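Good practice for hand-held grippers: a second look at the new guide

The draft guide on recording with hand-held grippers landed in our inboxes in April, and members have been asking whether the newsletter is for it or against it. I've read all 28 pages twice. Put me down as unconvinced, with a couple of exceptions.

The guide comes out of the Flellodeck working group and covers how a tabletop task should be set up, demonstrated, labelled and stored. The aim is fair enough. Labs that swap recordings keep finding that one group's "pick and place" is another group's "sort", and hours go into tidying up files that should have matched in the first place. Anyone who took part in the Tultero exchange will remember how that went.

My trouble starts in section two, where the guide sets out a "neutral work surface". Plain matte cover, one colour, nothing within reach except the task objects and the target container. I can see why somebody would want that. It makes the recordings easy to compare and easy to label. It also describes a table I have never seen in anyone's home, and homes are where most of us say these machines are headed. If the rule goes through as written, we'll end up with a very neat collection of grey tables and a policy that falls over the first time it meets a patterned cloth.

Section three asks for 900 demonstrations per task before a set can be called complete. The guide gives no source for the number. I wrote to ask and was told it was "a working consensus". At Starel we stopped one fruit-sorting task at 188 because the operators were repeating themselves, and another hundred of the same motion would have told us nothing. A count is easy to check, so it gets put in a rule. Variety is harder to check, and the guide gives it a single paragraph.

Then there's the matter of objects. The draft would like "standard items of known mass and firm surface", with produce allowed only as an optional extra. Wrinkled skin, soft flesh and odd shapes are to be noted as "irregular" and kept in a separate folder. I'd turn that around. A fruit that is past its best is an ordinary thing to find in a bowl, and how firmly the pads close on it is exactly what I'd want a good practice document to talk about.

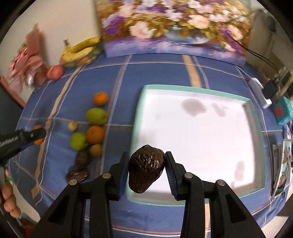 Amedeo Fiore thinks I'm being too hard on the draft, and wrote that a rule people find dull is still better than 13 labs each keeping their own. Start with the plain table, he says, get everyone's labels to agree, and bring the clutter in with the second edition. He also points out that the guide only says "should" in section two, so a lab with a busy table can still take part as long as it says so in the notes.

That's a reasonable reading, and I'd be happier with it if I hadn't watched "should" turn into "must" before. The Donati checklist was voluntary too. Within a year reviewers were sending work back for missing one box on it.

Now for the parts I'd keep. Section five asks operators to log pad wear at the start of every session, and to replace both pads together. Good. Section six says failed grasps stay in the set, labelled as failures, with no trimming. Also good, and overdue. Too many shared sets have been cleaned up until every grasp works, and then we act surprised when the trained arm has no idea what to do about a slip.

What I'd like to see changed before the vote:

Section two to require a description of the surface and background, with no preferred colour or pattern.

Section three to drop the fixed number and ask labs to report how positions, objects and operators varied.

Produce moved into the main list, with its condition noted at the time of recording.

Comments go to Ottavio Marchetti, who is collecting them for our branch. Please quote the section number, and please say if you've tried the draft on your own bench or have only read it. Both kinds of comment are welcome, but I know which I'll read first.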